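Workshop notebook, Niltach straps and bands
April 29, 2018

Pin test on the new metal band, second batch from Hagedorn. The first batch had the problem with the clasp opening by itself when the wrist was bent, so I begin with the clasp this time. I opened and closed it 1084 times on the small cam bench. The spring still holds. The click became softer near the end, but I would not call it loose.

Plating is less good. On the inner side of the clasp, where the two plates rub, I see a yellow line. The Loltano sample from October did not have this after the same test. I suspect the layer under the rose gold is thinner, but I cannot measure it here. To ask Hagedorn for the plating sheet, and to ask again if they send only the catalog page.

Adjusting the size: I removed links with the tool from the gift box. The tool bends. I used my own punch after the second link. A customer does not have a punch, so the tool must be changed before we pack anything. The Prarnthorpe tool has a thicker pin and costs almost the same.

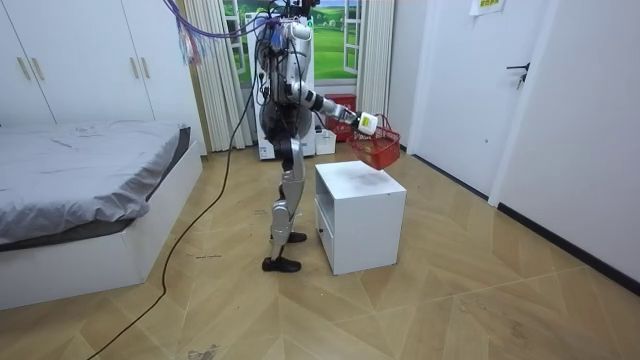 Red basket in the gripper, by the white nightstand.

After lunch I did the lugs. They slide into the watch case without force on the 38 mm. On the 42 mm the left lug goes in well and the right one stops before the end — I tried two cases and it is the same on both. A small burr on the corner, I can feel it with the nail. I took it off with fine paper and then it went in. This is not a repair, only to know where the problem is.

Sweat test started with 13 links in the salt solution, closed jar, on the shelf over the sink. Please do not move the jar and do not open it. I left 20 links dry in a bag for comparing the color later.

Still open:
— plating sheet from Hagedorn
— price for the Prarnthorpe tool with our box
— burr on the right lug, send them a drawing
— the stones on the dressy version, glue not tested yet

The label on the bag with the dry links says "batch 1". It is wrong, they are batch 2. I will write a new one tomorrow.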